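Folding clothes on the bed

Folding clothes on the bed is the household practice of using a made or half-made bed as the working surface for sorting, folding and stacking clean laundry. It is found wherever bedrooms are small and tables are busy with other things, and in a great many homes it is simply how folding is done, without anyone ever having decided on it. The bed is wide, it is at a convenient height for a person sitting down, and it is usually no more than a few steps from the shelf or wardrobe where the clothes will end up.

Background

Household manuals have tended to assume a laundry room, or at least a clear kitchen table, and the bed appears in them mostly as a place where clean clothes should not be left overnight. Sarla Nigam, in her long-running home column for the Trakness newsletter, took a gentler view and gave the subject a whole December issue, in which she described her mother's habit of folding for the entire family on one bed in the late afternoon, talking all the while. The piece drew some 300 letters from readers, a good many of them about whether socks belong in the first pile or the last (the matter was never settled, and the column returned to it more than once).

Surface

Almost any bed will serve, but a firm, flat top makes the work a good deal easier, and a soft comforter is the hardest of all to fold on. In warm places the sleeping surface is often a woven mat, cool to lie on and pleasantly smooth under the hand, and a shirt laid on it can be turned and squared without dragging the bedding along with it.

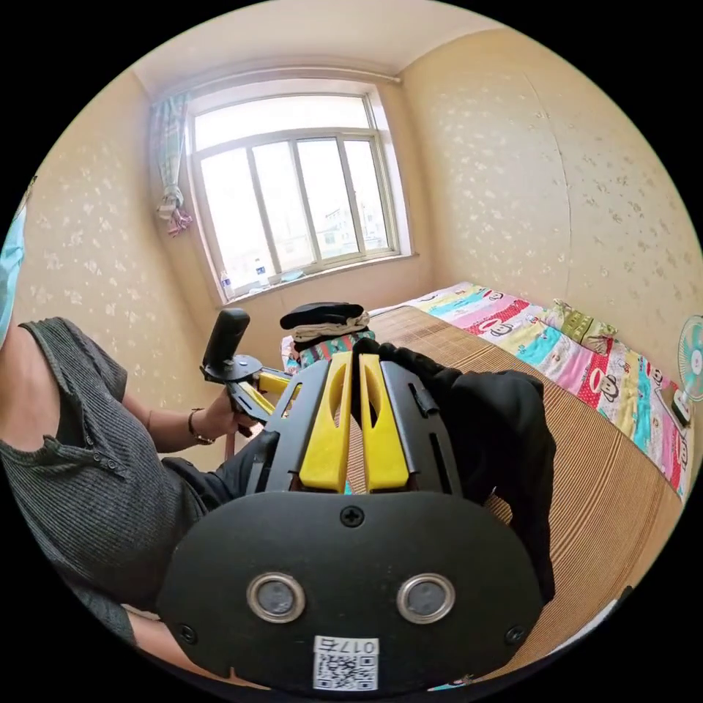 Bedding is normally pushed out of the way before folding starts, and the usual place for it is the side nearest the wall, where it can stay bunched up without falling to the floor. A tan bamboo mat with a bright monkey-print quilt moved over to the wall side shows the arrangement well, with the finished stack kept at the foot of the bed and the rest of the mat left open for work. Many people like to put a cloth under the stack as well, which keeps it together and lets the whole lot be lifted in one go. Pillows can stay at the head, where they are seldom in the way.

Method

The person folding generally sits on the edge of the bed or on a low stool beside it, with the unsorted clothes within reach on one side and the finished ones on the other. Pants are laid flat, matched leg to leg and folded in half or in thirds. T-shirts and light tops are turned face down, the sides brought in over the back, and the bottom folded up toward the collar. Large things such as sheets are easier for 2 people, though one person can manage with the help of the bed itself by spreading the sheet across it and walking the corners over one at a time.

Dark clothes deserve a word of their own. Black tops and black pants look very much alike once they are folded, especially in the evening, and it saves a lot of unfolding later if they are stacked with the waistbands or collars facing out. Jyoti Katiyar's booklet for the Sasadex home skills course suggests doing the dark things first, while the daylight is good – a small piece of advice, but one that readers with a drawer full of black will appreciate.

Knitwear and heavier pieces

Sweaters are folded and never hung for long, as their own weight pulls the shoulders out of shape. The sleeves are crossed loosely over the back and the body is folded once, or twice for a shallow shelf, with no hard pressing of the creases.

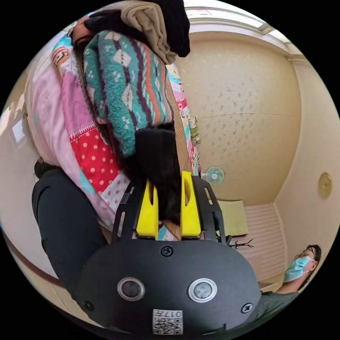
A patterned knit is best folded so that a good part of the design stays on the outside, both because it is easier to find and because it is, after all, nice to see when the closet door is opened. Heavy knits go at the bottom of a stack and thin tops above them. Quilts and blankets are left until the clothes are done, when the whole bed is free again.

Moving the stack

Carrying the clothes to the shelf is where much careful folding comes undone. A stack is lifted from below with both hands, or held between the palms if it is small, and kept level on the way. Tall stacks lean, and 2 short trips are nearly always quicker than one long one followed by a second round of folding! A fan in the room is worth switching off for a few minutes if there are light scarves or handkerchiefs waiting on top.

See also

Ironing
Linen closet
Sleeping mat
Wardrobe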